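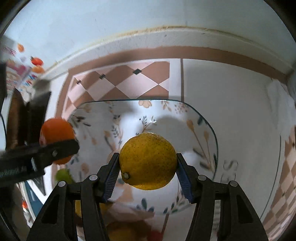
A yellow citrus fruit between the grip pads, over the flowered tray.

Visit report: the software side of the Idamby open house, Kakville

Print this page | E-mail this page

In June our small automation club went to Kakville to see the open house of the Idamby project. I was asked to write the report because I work with control software in my daily job. I will leave the building and the lunch to others and write mainly about the programs.

We were 24 visitors and they divided us into groups. Mine started at 10 in the morning in the kitchen room, where the fruit recordings are made. A person holds a gripper in each hand and moves fruit to and from a tray, and the camera on the tool records everything. From these recordings the policy is trained. The fruits on the day were yellow, orange and green, and the tray had printed flowers and leaves on it. I asked if so much pattern is not a difficulty for the perception. The answer was that they want it. Their first model was trained on a plain gray table, and when they carried it to the partner site in Imcombe it failed on the first patterned tablecloth.

The second station was for me the best one. On a large screen they showed the tool which they call Makris. It takes a raw recording and does three jobs: it calculates the path of the hand from the video, it aligns the two hands in time, and it cuts the recording into single grasps. The time alignment was explained very well. If the left and right hand are shifted by only a few images, the policy learns to let go too early when one hand passes a fruit to the other. They had an old bad recording to demonstrate this, and one could see the curves of the two finger openings cross at the wrong moment.

A recording can be rejected for several reasons. The path jumps, or the hand covers the view for too long, or the opening of the fingers is not readable. From the last 2000 grasps Makris rejected 354. A visitor in our group found this a lot. Our guide said that before the spring it was worse, and that most of the lost ones come from shiny surfaces, where the tracking follows a reflection and not the object. I know this problem from my own work with metal parts and I was a little glad to hear that others have it also.

Then came the policy itself. It does not output motor commands. It outputs a short piece of path for the tip of the gripper together with the finger opening, and a normal controller on the arm follows it. A new piece is calculated roughly 5 times in a second, and the old and new piece are blended. I asked what happens when the new piece disagrees strongly with the old one. In this case the arm slows down and waits for one more prediction. I would have liked to see the code for this, but it is not public at the moment.

The planning part was short, maybe too short. There is a check for collisions between the two arms, made with simple capsules around the links, and it runs before each piece of path is sent. The tray and the wall are entered by hand in a text file. For a new kitchen somebody must measure again, and they said openly that they do not like it.

At the end there was time for questions until 3 in the afternoon. I noted that the file format of Makris is described on paper and one can take a copy home. I have one and can lend it to members. The parking is behind the building and the entrance is on the side of the canal, the sign is small.

Print this page | E-mail this page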